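Bistus thread! We're gathering examples for a model that learns to work bathroom fixtures, and I want to write down how it's going while I still remember the details. Sat 27 July

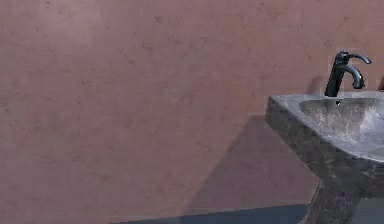 How many examples do you need before a model learns to turn on a faucet?

We started training at 159 and got something that moved in the right general direction. Our target for the first proper run is 500, spread over as many different rooms as we can build. The spread matters more to us than the total, so if I had to pick between more takes in one bathroom and fewer takes in lots of bathrooms, I'd go with the bathrooms every time.

2/ All of this is in simulation for now. Every room has a wall finish, a floor, a sink and a light, and each of those gets swapped between takes. Mauve plaster with a gray veined stone pedestal sink and a dark faucet is one of my favorites so far. I would never pick that for my own house but I love it in the data.

3/ Shadows! I didn't care about shadows at all in May. Then we trained on a batch where the light always came from the same side, and the model fell apart as soon as we moved it. Now the light gets a new spot for each take. A big soft shadow beside a pedestal is exactly the kind of thing I want it to see over and over until it stops caring.

4/ Dark faucets are hard, by the way. Chrome gives you bright lines to hang on to. A matte dark handle over a dark spout can turn into one blob at low resolution, and the model has to learn that the lever is the part that moves and the spout is the part that doesn't. We keep a separate folder for these and I check it first thing every morning (yes, before coffee).

5/ How a take works: I drive the arm by hand with a controller, reach for the lever, lift it, wait a beat, put it back down. The whole thing is saved as a stream of views plus the moves I made. If I fumble and recover, I keep it. If I fumble and give up, it goes in the reject pile with a one-line note.

6/ Please write the one-line note. I skipped it for a whole week and then had to rewatch everything to find out which rejects were my fault and which ones were a broken hinge on the lever. There was one sink, we called it Zitberg, where the lever swung the wrong way. I had blamed my thumbs for days.

7/ Start positions: we used to begin every take with the arm right in front of the basin. Very tidy, very easy, and the model was lost the second it started anywhere else. These days a take can begin with the sink way off to one side and mostly wall in view. It has to learn to go looking. This one change helped more than anything else I've tried this summer – I was bouncing in my chair when the scores came back.

8/ Speaking of scores. On rooms it trained on, it gets the lever up 90 percent of the time. On the Ilholm set, which we keep locked away and never train on, it's nowhere close to that yet. I look at the Ilholm number and mostly ignore the other one.

9/ Someone asked why we don't just have the computer make up all the takes by itself. We do some of that! A script can copy a good take into a new room and try it there. But a script always reaches the same way, and I reach a little differently each time, from above, from the side, slower when I'm tired. The mix works better for us than either kind alone.

10/ Next up is the Hồ batch: 5 new sink shapes, including a really shallow bowl and one with the handle mounted on the wall. I have no idea how the wall handle will go. If you've collected anything like that, what height did you start the arm from? I'm recording on Monday and would love to hear it before then.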